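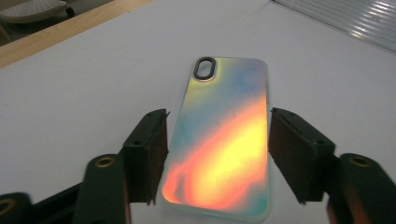

図1 虹色の背面をもつスマートフォンケース。背面を上に向けて白い天板に置いた状態。

3.2 対象物の選定と作業面

身のまわりの小物を片づけたり、箱に詰めたりする作業を調べるとき、私たちはつい、箱や瓶のように輪郭も色も素直なものを選びがちである。本研究でも予備検討の段階ではそうしていた。しかし、家庭や小さな店の棚を思い浮かべてみると、光の加減で色の変わるもの、縁だけが透けているもの、平たくてどこに指をかけたらよいか少し迷うものが、実にたくさん並んでいる。そこで本調査では、Idalbyの雑貨店が保管していた展示品から149点を借り受け、材質と厚み、それに表面の見え方を手がかりに、対象物を選び直すことにした。

なかでも長く議論の種になったのが、図1のような虹色のケースである。背面の上半分は薄い青紫から淡い灰色、斜めに横切る帯は鮮やかな黄色や橙色で、左下に近づくにつれて赤みを帯びていく。ひとつの品物でありながら、「青いケース」と呼んでも「黄色いケース」と呼んでも、半分は正しく半分は足りない。目録をつくる段になって、私たちはこの呼び名の問題に思いのほか時間をとられた。結局、色名の欄は「虹色」の一語にまとめ、補足の欄に、記録時に最も広く見えた色を書き添える方式に落ち着いた。いささか乱暴なまとめ方かもしれないが、後から目録を読む人には案外親切であったと思う。

もう一つ気にかけたのは縁である。このケースの縁は半透明で白っぽく、白い天板の上では境目がやわらかく見える。反対に、カメラ用の長円形の開口部は暗い色の厚い枠に囲まれており、向きを見分けるよい目印になる。目録では、こうした縁の見えやすさを「明瞭」「やや不明瞭」「不明瞭」の三段階で付記した。評価にあたっては、眺める位置を少しずつ変え、迷った品物は時間をおいてもう一度見直している。手間のかかる方法ではあるものの、半透明の品物については最初の印象がよく覆ったので、省かずに続けることにした。

作業面には白い板を選び、明るい木の卓の上に重ねて用いた(図2)。白を選ぶことには、正直なところ反対の声もあった。淡い色の品物が背景に溶けてしまうではないか、というもっともな意見である。それでも白を残したのは、虹色や半透明の表面に下地の色が移り込むのをできるだけ避けたかったからで、予備検討で試した木目の卓面では、透明な品物の色名がどうにもそろわなかった。なお、卓上の照度は400ルクスを目安に調整し、色名の記入は必ず同じ照明のもとで行った。

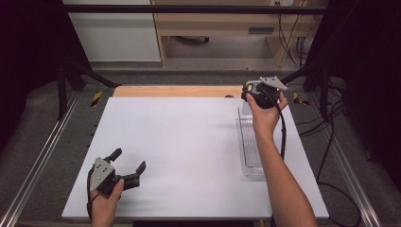 図2 木の卓に白い板を重ねた作業面。板の右側に細長い透明なプラスチックのトレイがある。

受け皿の扱いにも触れておきたい。図2に見える細長いトレイは、内壁に畝のような凹凸があり、縁にはかすかな反射が出ている。透明な容器は中身がひと目で分かるという長所をもつ反面、白い面に置くと容器そのものの輪郭が控えめになる。ケースのような平たい品物と組み合わせたときに、品物の縁と容器の縁のどちらを頼りに置き場所を決めるのかは、私たちにとってもなかなか興味深い問いであった。そこで目録とは別に容器の一覧をつくり、深さ、内壁の形、透け具合の三項目を記すことにした。

品物の分類名には、社内の棚卸しで使われていたTrudance方式の区分を土台として借り、「携帯機器の付属品」の下に、硬いもの、しなるもの、その中間という小区分を設けた。借り受けた品物のうち18点は、どの区分に入れても座りが悪く、最後まで保留の扱いとなっている。厚みのわりによくしなるものや、本体と縁とで硬さが異なるものがその多くを占める。無理に振り分けることも考えたが、次節の集計では保留のまま独立した行として示した。

目録の初版は2024年10月17日に確定し、以後の修正は誤字と寸法の訂正に限っている。寸法は最も長い辺をミリメートル単位で測り、柔らかい品物については平らな面に置いて形が落ち着いてから値を読んだ。容器についても同じ手順をとり、縁の外側から外側までを長さとした。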